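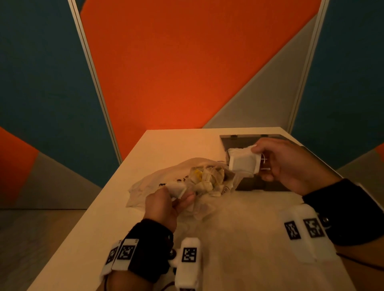
## Einheit 6: Rügeobliegenheit beim Handelskauf, § 377 HGB

Stand 2024-06-22, Ergänzungen kommen im September mit dem neuen Skript. Gesetzestexte mitbringen (BGB + HGB), auch in der Klausur!

**Wozu das Ganze?** Verkäufer soll schnell wissen, woran er ist. Käufer verliert sonst Rechte, obwohl Sache mangelhaft. Keine echte Pflicht, nur Obliegenheit → kein Schadensersatz des Verkäufers wegen unterlassener Rüge.

### Voraussetzungen

1. Kaufvertrag, beiderseitiges Handelsgeschäft (§§ 343, 344 HGB). Also beide Kaufleute. Verbraucher oder Freiberufler auf Käuferseite: § 377 raus.
2. Ablieferung. Ware muss so im Machtbereich des Käufers sein, dass er untersuchen kann
3. Mangel, § 434 BGB. Auch Zuwenig- und Falschlieferung, früher § 378 HGB, gibts nicht mehr
4. Keine ordnungsgemäße Rüge
5. Kein arglistiges Verschweigen (Abs. 5)

### Untersuchung

"Unverzüglich", soweit nach ordnungsmäßigem Geschäftsgang tunlich. Maßstab objektiv, je nach Branche. Bei großen Mengen reichen Stichproben, müssen aber aussagekräftig sein. Verderbliche Ware: u.U. Stunden. Starre Fristen stehen nicht im Gesetz, bitte auch keine erfinden.

### Rüge

- formlos, aber Beweis! Also Textform
- Art und Umfang des Mangels müssen erkennbar sein. "Ware ist Schrott" genügt nicht
- Absendung rechtzeitig = reicht, Abs. 4. Verzögerungsrisiko beim Verkäufer. Verlustrisiko: nach h.M. Käufer, Zugang also nötig
- versteckter Mangel: Rüge unverzüglich nach Entdeckung, Abs. 3

### Rechtsfolge

Ware gilt als genehmigt (Abs. 2). Gewährleistungsrechte aus § 437 BGB weg, soweit sie auf diesem Mangel beruhen. Kaufpreis voll zu zahlen. Deliktische Ansprüche bleiben nach BGH grundsätzlich unberührt, str.

### Fall 1

Kisdale GmbH, Bernau, bestellt bei der Jemoment GmbH 1000 Ventile. Geliefert werden 834, Lieferschein sagt das auch. Kisdale lagert ein, prüft nichts. Nach sechs Wochen Anruf: es fehlt was. Nachlieferung?

Skizze: Mindermenge = Sachmangel, offen erkennbar, Rüge zu spät. Genehmigt. Streitig bei offener Mindermenge auf dem Lieferschein, ob Kaufpreis ganz oder anteilig, bitte beide Ansichten darstelen.

### Fall 2

Unnithan OHG kauft 531 Dichtungen, Stichprobe sauber und ausreichend. Monate später werden 137 spröde, Materialfehler von Anfang an. Rüge per E-Mail am selben Tag, kommt an.

Abs. 3 sauber prüfen, dann § 437 BGB. Verjährung nicht vergesen, § 438 BGB läuft ab Ablieferung, egal wann entdeckt.

### Bis zum nächsten Mal

Fall 1 ausformulieren, Gutachtenstil, max. zwei Seiten. § 445a BGB lesen, vor allem Abs. 4.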